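Fitting the Trivatine Coilovers: Part 4, Setting Ride Height

Okay, the messy bit is over and all four corners are bolted in. Now for my favorite part of the whole job! I've done this on my own hatch more times than I'd like to admit (I keep changing my mind before shows), so these steps are in the order that works for me.

Before you start: park on level ground, set your tires to normal pressure and take the junk out of the trunk. I once set up a car with a full toolbox in the back and had to do it all over again.

1. Measure from the center of each wheel straight up to the fender lip. Write all four numbers down.

2. Jack up the front and set it on stands.

CAUTION: Never reach under a car that's only on a jack. I don't care how quick the job is.

3. Brush the threads clean, then back off the lower locking collar with the Arnel spanner from the kit. The Koutsoukos one fits too, but the handle is longer and it bangs into the brake line bracket.

4. Turn the lower body to raise or lower the car. Leave the spring preload alone! Height comes from the body on this kit, and messing with the spring seat will just give you a harsh ride.

5. Match the other side, snug both collars, refit the wheels and lower the car.

6. Roll it back and forth a few feet so the suspension settles, then measure again. 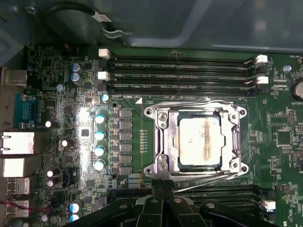 NOTE: My front end sits at 343 mm now, but your wheels and tires will change what looks right, so go by eye a little and leave room to turn the steering lock to lock.

7. Do the rear the same way. I like it a touch higher than the front.

8. Torque the collars and wheel nuts to the figures on your kit card, drive 127 miles or so of easy roads, and check everything again.

Get an alignment after that. If you're running Zisow camber plates, hold off until you've done Part 5.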